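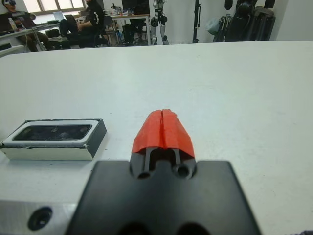 Cream-white box with recessed glossy panel, on the white table. Category: box_panel.

Trasska Tabletop Objects, data card
Version 2, released 2025-08-01

Summary
Trasska is a set of 1,282 colour pictures of household and office objects resting on plain tabletops. It is meant for work on object outlines, surface finish and reflections. There are 32 object categories. Each picture has one main category, and other labelled objects are listed in the extra field.

Split
train: 903 pictures
check and test together: 379 pictures
Pictures of the same object never appear in more than one split.

Labels
Each record has the fields category, base_colour, top_finish, cut_by_edge and extra. The value of base_colour is the colour of the largest visible part, so a box with a pale base and a darker rim is entered as pale. top_finish takes one of matte, glossy, mixed or unknown. Where a glossy panel is set into a top with a border of another colour, the outline follows the outer edge of the whole object and the panel gets a second outline inside it. Reflections are part of the panel and are not labelled separately.

Scuffs, smudges and marks on objects or on the table are left unlabelled. The table was not cleaned between sessions and no picture has been retouched.

Known problems
Pale objects on the matte white table have weak lower edges. In 655 pictures at least one outline was redrawn by hand after the first pass. Outlines from version 1 should not be mixed with these.
Category names describe shape and surface only. Do not read box_panel as a statement of what the object does.
Objects that run past the side of the picture are outlined up to the border, and cut_by_edge is set to true. Their sizes should not be used for measuring.

Changes since version 1
The Kirkano subset, added in December, now uses the same field names as the rest.
The value "shiny" in top_finish has been replaced by "glossy".
Duplicate records in the Tolley subset have been removed.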